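March 13, 2025
By Rin Sakamoto and Žofie Polák

Can It Hang a Cup Yet? Term Project Report

We started this project in September thinking we would end up impressed. Everyone in our class had seen the clips of robots folding shirts and clearing dinner tables, and our question was simple: could a machine do a kitchen or shop-floor chore well enough that you would leave it alone in the room? Our answer, after 6 months, is no, and we think the clips make the gap look smaller than it is.

We picked mug trees as our main chore. A person hangs a mug without looking. A machine has to find a thin arm, line up a handle it may not see well, and let go at the right moment without knocking the stand over. We also read the shop-floor material from Zernari and Lovus, mostly about putting parts on hooks, and the problems are much the same.

Before a machine tries anything, people do the job by hand with the same kind of fingers the machine would have, and those runs are what it learns from. Our plan called for 200 runs. Ryota Hosoda, who advised us, said 1000 would be closer to useful, and we think he was right. 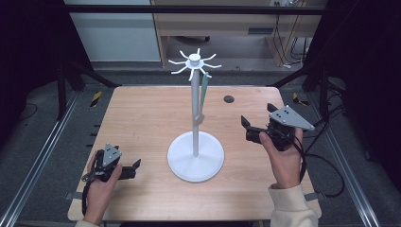 Figure 1. The stand with a hand-held gripper on each side, both open.

Even with a human doing the thinking, the job gets awkward. Two stiff fingers can't feel a handle slipping the way a thumb does. The stand is white and the arms are thin, and they curve, so a small error in height means a miss. If people find this clumsy, we are not sure why a program copying them should be smooth.

Cost is the other thing. Fumiko Sekiguchi asked in our midterm review who would pay for this, and we still don't have a good reply. A dishwasher is dumb and it works - it doesn't need to know where the cups go afterward.

To be fair, our test was narrow. We had one type of stand and one table, and a bigger group might get further. We would still like to see a full, uncut hour of any machine doing this in a stranger's kitchen before we change our minds.

Contact: Clollholm student projects office
© 2025 Clollholm. All rights reserved. Back to top

This site uses cookies. By continuing to browse you accept our cookie policy.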